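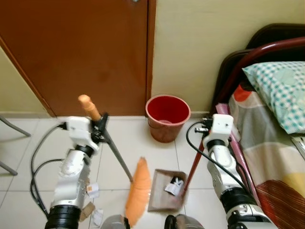 Prirnetti floor sweeping notes

README, last touched February 7, 2025 by Danai Karras

Hi! I keep these notes for the one job I do more than any other: sweeping paper and cardboard bits off a tile floor. The kit is a broom with an orange head, a dustpan on a long handle and a red bucket that stands against the wall by the door.

I sweep toward the door and set the pan down first, then bring the bristles to it in short strokes. Long strokes just send the light scraps flying (ask me how I know).

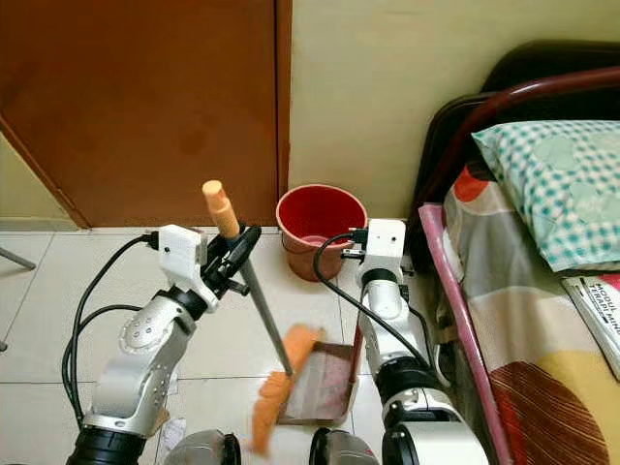

Do I need to wet the floor first?
Leave it dry. Damp tissue sticks to tile and then you're picking it up with your fingernails.

Grout lines are the annoying part – go along them, then across. Macarena Sepúlveda likes to do the big cardboard by hand and I've stopped arguing with her about it.
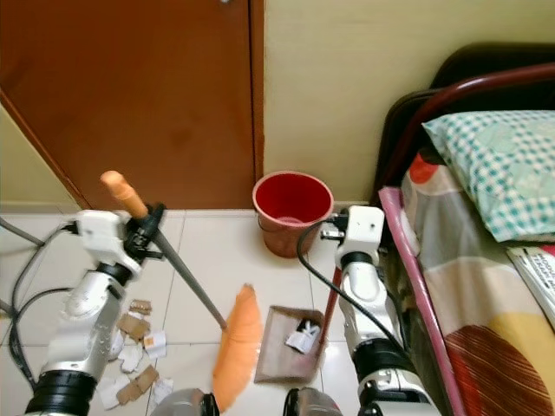

When should I empty the dustpan?
Whenever the scraps start sliding back toward the front edge. Tip it into the bucket slowly, handle up.

Still to do: a section on corners, and Baltazar Jaramillo's notes from September, once I can read his handwriting. Fixes go to me or Macarena.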